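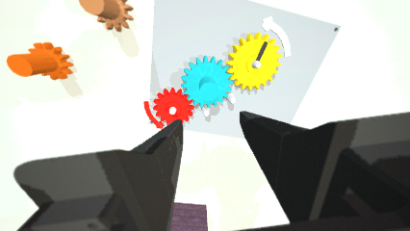 I have a low opinion of people who buy a robot arm before they know what they want it to do, and I hold it with the confidence of someone who did exactly that. Mine spent its first December in a box under the stairs at Josby, the shared workshop where I pay a monthly fee to be in the way.

My complaint is with the question everyone asks, which is "but what's it for?" People don't ask this of model railways. A man can build a branch line through his loft and be left in peace. Put an arm on a bench and suddenly you owe the world a return on investment.

So, gears. The job is to put small coloured gears on a board so that they mesh and turn. A child of 4 does it in the time it takes me to find my glasses. Ludmila Ševčík, who has the next bench, pointed this out, and then pointed it out again to visitors.
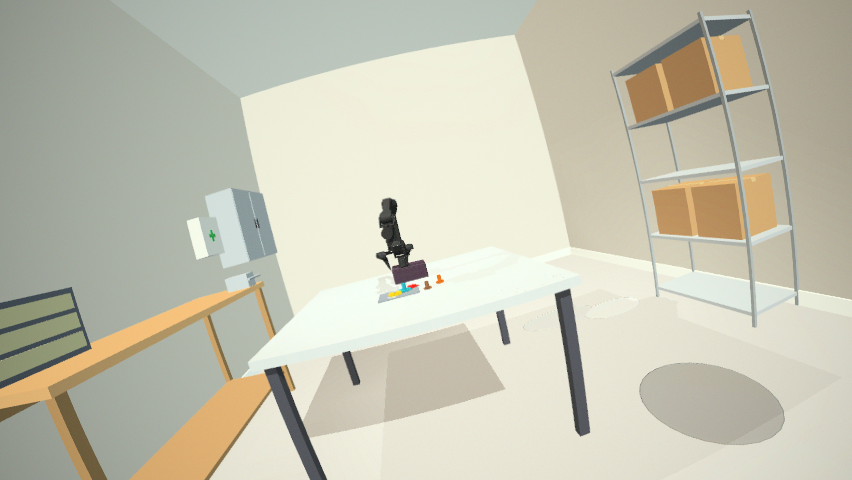 What the child has, and I keep having to write down, is the wiggle. You lower a gear on to its peg, the teeth land on top of the neighbour's teeth, and your fingers give it a tiny twist without consulting you. The arm must be told. My file for the wiggle is 565 lines long and I'm not proud of any of them. The rest of the project, called Hustix for reasons lost to a long evening, comes to 88.

I do most of it in simulation now. Purists at Josby consider this cheating, rather like claiming to garden because you own a book about hedges. I used to agree. Then I priced a replacement wrist joint – and found I'd become terribly open-minded. A simulated gear can be flung across a simulated room at 2 in the morning and the neighbours sleep on.

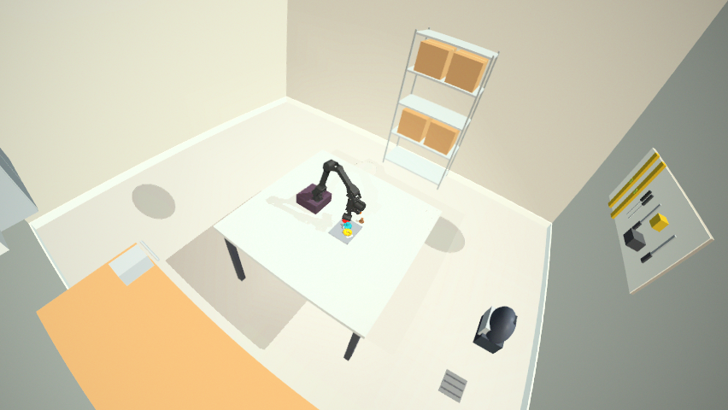 Lina Fakhoury thinks I should make the room tidier and the problem harder. She's right about the problem. Three gears in a row is a polite sort of test, and I've been putting off anything ruder. But I'll defend the small, pointless build against all comers, including her. I've learnt more about my own hands from it than from forty-odd years of using them, and I no longer sneer at toddlers with plastic toys.

The wiggle still goes the wrong way when the red gear is last. I've moved that to the top of the list, above finding my glasses.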